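From: Teófilo Rengifo
To: floor-staff list
Subject: Re: Gralbridge sessions, next round

Subira Mollel wrote:

> Everyone who did the January sessions says the same thing: it's easy
> work and it beats packing. You pick up the gripper, you do the task,
> you put it down. Maeve says they want 400 recordings per task from us
> before the next review and we are at 336 already. She also says no
> jobs are on the table. I think we should sign up for the second round
> and stop treating it like a trap.

Subira, I don't doubt it's easy. I did 2 afternoons of it myself and my back was happier than after a shift on the line. My trouble is with "no jobs are on the table." I asked Maeve Mulligan for that in writing and got a paragraph about "freeing people for higher value work." I have been here nine years and I have yet to meet the higher value work. If it exists, it should have a title and a pay grade.

Look at what we are handing over, too. When Rozália trained me on returns she got a trainer's rate for it, and it's in the agreement. Now we do the same teaching with a gripper in the hand and it goes down as ordinary hours. Somebody at Gralbridge decided that showing a machine how to fold and sort is not training. I'd like to know who, and whether they asked anyone here. 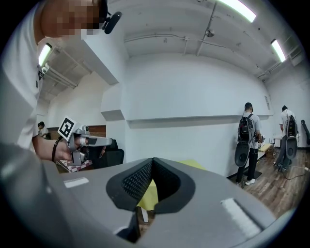 Grippers in use, with two people at the far side of the room wearing backpacks.

Then there is the gear. Shih-chieh Chou asked what the backpacks weigh and how long a person can be kept in one before a break. Fair questions, and they have gone unanswered. The same goes for the cables on the floor - on the line we would be written up for leaving them like that. And the headset cameras: who watches the recordings, and can a supervisor pull one up to see how slow I was before lunch? The sign-up sheet says "project use only," which could mean anything.

I'm not telling people to refuse. Some of you need the lighter work and I won't argue with a sore shoulder. But I would hold off signing for round 2 until we have the trainer's rate, a limit on time in the backpack, and one plain sentence about who sees the video.

Rozália, could you dig out the page of the agreement that covers training pay? My copy is the old one from before Pliminside closed, and I think the numbering changed.

Teófilo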